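Thursday's notes, typed up the same evening.
March 15, 2018

Second visit to look at the Stemia picking kit. I went by train again and was there before nine. Gertraud Hubmann from Dromlow met me at the door and we went straight to the table. She is handling the trial for the vendor, and I am supposed to tell Tymoshchuk by the end of the month if it is worth leasing for the produce packing room.

The offer has changed a little since last time. It is now two arms, grippers, the wrist cameras, setup and 3 days of training. Support is by phone for the first 6 months, then by contract. The fruit is set out on sloped racks and the arms put it into a basket, so it is close to what our order pickers do all day.
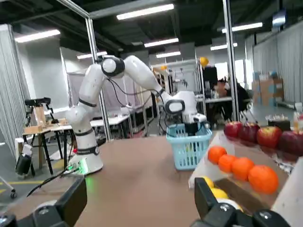

I asked about the grippers first, as bruising is what Tymoshchuk will ask me about. Gertraud said the closing force is set per item in the software and that it can be changed by whoever has the supervisor login. I would want to see that on soft pears before I believed it. She wrote that down and said she could arrange it.

We then went through the setup sheet line by line. It is better than the one from Dirnodia, the other kit I looked at. The Dirnodia sheet had no page on how to add a new item. Stemia gives it four pages, with the steps in order, and I could follow them without help. The part on moving the racks is thin. If a rack gets bumped, does the whole thing need to be taught again? The sheet doesn't say. Gertraud thinks a short check is enough, but she will ask.

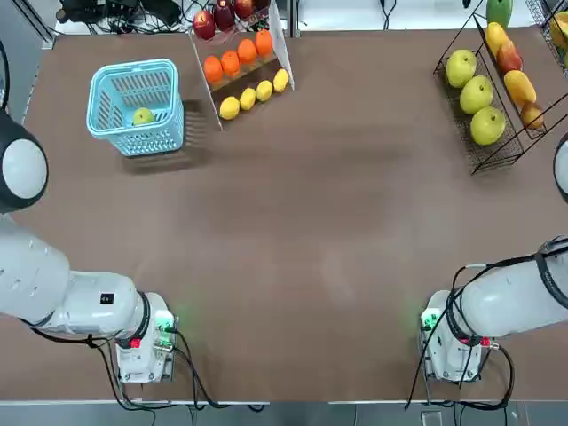
Lunch was soup and bread in the canteen. I called home from the stairs. Back at one.

The afternoon was about the wrist cameras. I wanted to know if wire baskets give more trouble than the solid stands, as most of ours are wire. Gertraud said thin wires across the fruit are harder for it, and that Stemia has an update planned for July. I have put that down as a promise and no more than that.
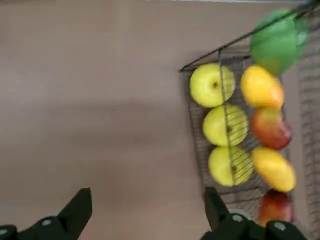
Wrist camera view at the wire basket, gripper open.

Price next. The lease is 623 a month per arm, with the software in it. Replacement finger pads are extra, 50 a pair, and I forgot to ask how long a pair lasts. Must email her on that. Delivery and installation are quoted separately – I asked for both on one page so Tymoshchuk doesn't have to add it up.
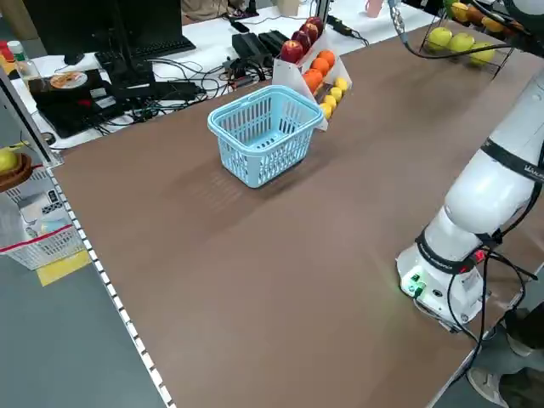
Floor space is my other worry. With the table, the racks and room to walk past, it would take up almost the whole end wall of our packing room, and the label printer would have to move. I will measure tomorrow.

My feeling so far is that Stemia is ahead of Dirnodia on paperwork and about even on price. I can't say yet on handling. Gertraud is sending the pear dates and the answer on the racks next week.

Train home was late. Ate leftovers, bed by ten.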